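Workshop notebook, Kavthorpe, shared bench room
Sep 15, 2019

Continuing from the page with the drip tests. I did not finish the cork comparison, because first I wanted to settle the question of drinks on the writing desk. We have discussed it since June and every person has a different rule. I write my own opinion here so the others can add theirs in the margin.

The desk is the light wood one under the window. I like this desk and I sanded it myself. After the sanding it got two coats of the Prarlow hard oil, and at the end of the winter one more thin coat on the part where we write. The oil gives a smooth surface and a nice color, but it is not a varnish. A hot mug will leave a pale ring if you leave it long enough, and a cold bottle will leave a dark one. The pale rings go away with some rubbing. The dark rings are more difficult, and two of them near the back I could not remove at all.

What I tried on the offcut (same wood, same oil, same number of coats):

Hot mug, straight on the surface, 20 minutes. Pale ring, clear edge. It became weaker during the day but I could still find it with my finger, a little rough.

Hot mug on the thin cork sheet, 20 minutes. No ring. Cork was warm underneath.

Cold bottle from the refrigerator, straight on the surface, 20 minutes. Wet circle, wiped off, nothing visible at first. A gray shadow was there the next morning. This surprised me, I had expected the hot mug to be the worse one.

Cold bottle on the felt square. The felt took the water and kept it against the wood. Result was worse than with nothing! I threw away the felt squares. Please do not buy them again, also not the nice thick ones.

Cold bottle on the round coaster with a rim. No mark. Some water stayed inside the rim and I poured it in the sink.

So for bottles the rim is important, and the material is less important than I believed. For mugs almost any layer is enough. I would like to have more of the round ones. Toneck has them in packs of 4 and I think one pack will do for the whole desk. The Kinoshita ones are prettier but flat, without any rim, so for bottles they do not help us.

A note about size. The base of a sports bottle is narrower than the middle, so it fits on a normal coaster without trouble. The flask of 600 ml with the wide foot does not fit, it sits on the rim and rocks. I put a pencil mark on the foot of the flask to see how far it goes over. It goes over by 3 mm on each side when it is in the center. The flask should stay on the shelf with the kettle.

Then the pens. I had a small accident with the drip test when I moved the offcut, and water ran to the place where my notes were. The gel ink spread over half a page and I had to copy the felt results again from memory. I believe they are correct, but the minutes for the second felt square I do not trust, therefore I left that one out. Paper and pens should be on one side and everything that can spill on the other side. I wrote this rule already in June and I am the first one who breaks it, I know.

Spoons: leaving the spoon in the mug is fine during a short break, but when you reach over the desk for the ruler it is the handle that your sleeve catches. I caught one twice this week. I propose that spoons go back on the tray after stirring. If somebody finds this too strict, write it here.

Cleaning, as I do it now:

Wipe with a cloth that is damp, then with a dry one, always along the grain.
For a fresh pale ring, a drop of the Prarlow oil on a soft cloth, rub with small circles, wait overnight.
For a dark ring, do not sand only the ring. I did this on the left side and now there is a dip that catches the pencil when one draws a long line. It is better to ask me and we will do the whole board.

The oil tin is nearly empty. There is enough for the small repairs but not for a full coat. I would like to do the full coat before the heating starts, when we can still keep the window open for the smell. It needs the desk cleared for two nights. The vise can stay, it is screwed from below and I can work around it with the small brush.

Still open:
- cork comparison, thin sheet against thick sheet, with the same mug and the same water
- does the wax on top of the oil help against cold bottles? I have a little wax left from the drawer fronts
- one more test with the rim coaster for a longer time, until the bottle is at room temperature
- find out if the dark rings near the back are from bottles or from the old plant pot

I will do the wax first, as the offcut has one clean corner left. If it gives a good result I will cut a new offcut from the board behind the door and repeat the cold bottle on it. 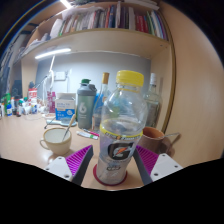

Writing desk: sports drink on the round red coaster, with mugs, spoon and pink pen.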